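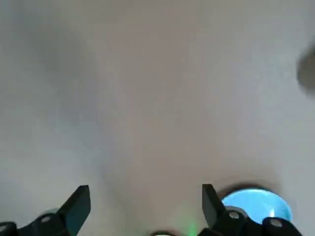

Page 2 of 4

**Wrist camera only, no overhead: does the Irimex result hold up?**

**gripwrench**
Picture up top is what our policy gets to look at during the approach. Gray, more gray, two black fingers and a blue round thing hiding behind the right one. From this it is supposed to work out where to go.

We're trying to reproduce the Irimex method: drop the overhead camera, train on wrist views only, and blur the background on purpose so the network stops memorizing the tabletop. They report 91 percent on pick tasks after 900 demos. We have the 900 demos. We do not have the 91 percent.

**mothballed_servo**
What do you have?

**gripwrench**
40. On a good afternoon.

**mothballed_servo**
So a coin flip, with extra steps and a worse coin.

**tallowby**
Look at where the blue thing sits. It's outside the right finger, and the gap between the fingers is nothing but gray. If a lot of your demos pass through views like that, the policy has to learn "go sideways toward the part I can barely see." Irimex started every episode with the target between the fingertips. It's in their appendix, in the font they save for bad news.

**gripwrench**
I read the appendix. It says "approximately centered."

**tallowby**
Approximately is carrying a lot of freight there.

**pdxlathe**
Disagree with tallowby. Off-center starts are the whole reason to do this. If you only train on centered starts you've built a very expensive way to close two fingers. I'd blame the single frame. We ran the same recipe on the Prothero bench set and it was hopeless until we fed it 2 frames instead of one. With motion between them, even mush carries some information.

**tallowby**
Did you retrain from scratch, or fine-tune?

**pdxlathe**
Scratch. Fine-tuning gave us a policy that hovered – very confidently – and then did nothing.

**mothballed_servo**
I've had managers like that.

**zunik_refugee**
Used to work on the Zunik stack. Check whether the green glow at the bottom, between the fingers, changes over an episode. We had a status light in view once and the network learned to read the light and ignore the object. Scored great until someone changed the firmware.

**gripwrench**
Oh no.

**zunik_refugee**
Mask the bottom strip and rerun the eval. Costs you an evening.

**pdxlathe**
Still two frames first. The mask will tell you the policy was cheating, but it won't make it see.

**gripwrench**
Doing the mask tonight, then two frames from scratch if the Storitz cluster queue ever moves. I'm currently behind a job named "final_final_test".

**tallowby**
Sorry, that one's mine. It should be done by morning.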